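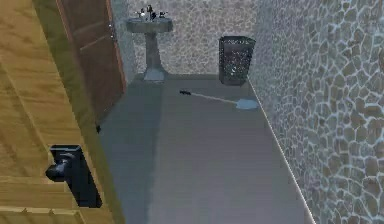

Figure 3. A simulated washroom from the Skultville set, with the cabinet handle in the foreground and the pedestal sink and wastebasket at the far end.

4.2 Finding small handles in cluttered rooms

We turn now to the part of the work that took up most of our winter, and which we are rather fond of in spite of the trouble it gave us. The question is a simple one to put. If a robot has learnt to reach for cabinet handles in plain rooms, where the walls are a single colour and the floor is bare, how much of that skill survives when the room begins to look like somewhere a person might live? The room in Figure 3 is one of the harder ones. The handle itself is dark against pale wood and ought to be easy to pick out, but the stone cladding on the walls fills a good deal of the view with rounded shapes and bright lines between them, and our early models were very fond of rounded shapes.

All the rooms in this section were made with Rirnesis, our own scene builder, which picks a floor plan, covers the walls and floor, and then sets out furniture and loose items according to a short list of rules. Loose items may be left upright or lying down, so that a long-handled tool can end up across the floor, as it does in Figure 3, a little in front of the wastebasket. We kept 1451 rooms for training and held back 551 for testing. No wall covering appears in both groups, and we were quite strict with ourselves on this point, having been caught out in an earlier round of tests when a single tile pattern slipped through and made our numbers look much kinder than they should have been.

We compared two ways of training. In the first, which we call the plain method, the model sees each room once, from one starting place, and is asked to mark the point on the handle where the gripper should close. In the second, which we call the Sitthichai method after the street where our old laboratory stood, the model sees the same room under 6 different wall coverings and is gently penalised whenever its answer moves from one to the next. Nothing else changes between the two. The network, the number of training steps and the starting weights were all held the same, and every test room was tried with 100 starting poses of the arm.

The Sitthichai method did better on the held-back rooms, and the gain was largest where the walls were patterned and the handle was small. On plain painted walls the two methods could hardly be told apart, and we would not urge anyone to take on the longer training time if their robot will only ever work in rooms of that sort. We also looked through the failures by hand, a slow job but a worthwhile one. With the plain method, the most common mistake was to place the grasp point somewhere on the wall, often where several stones met. With the Sitthichai method these mistakes became rare, and those that remained were mostly of another kind: the model found the handle but chose the backplate instead of the knob, so that the fingers had nothing to close around.

We should be frank about what has been left out. The light in these rooms is steady and fairly soft, the doors stay where they were put, and glossy handles pick up only faint highlights. The real kitchen at Farkville, described in Section 5, is a good deal less obliging in all these respects.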